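Home | Posts | Workshop | About | Contact

Filed under: Rules I Did Not Make Up

April 13, 2024
by Lejla Dervishi

Our shop rulebook for hand-held grippers started as a sticky note and is now 43 pages. I wrote maybe nine of them. The rest arrived the way barnacles do.

Mirjana Perić, who runs the Hudeck side of the building, asked me to get it down to something a new person could read before lunch. So I went through it with a pen. Rule 12 says to inspect the fingers before every session. Rule 31 says the same thing, angrier. Rule 38 refers you to Rule 12. There is a whole page on who may sign the page.

What I'd keep, if anyone asks me again in May:

Check the finger screws by hand at the start, and again after 50 grasps. Write down the number even when nothing was loose. People hate this one and it's the best rule we have.

Begin each attempt with the fingers open and nothing between them. If you start half closed because you're in a hurry, the log is junk and you'll be doing it over.

One object per task sheet. The Pillai people used to put out six and call it variety.

Don't fix a finger with tape and a promise.

I'm told the next revision will have a glossary. I'm also told that "table" will be in it.

Mirjana and I have argued longest over wear, and whether a mark on a finger pad is damage or just life. The old rule said to replace any pad with a visible blemish, which would have had us swapping out the left one over a little white scuff, with perfectly good dark plastic all around it. My version says to note it, run a fingernail across it, and replace the pad if the nail catches. Hers says the same but requires a form. We're going with hers. 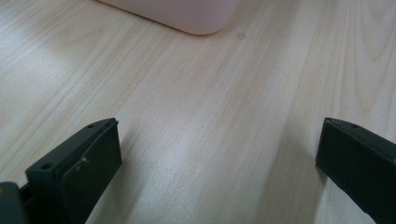
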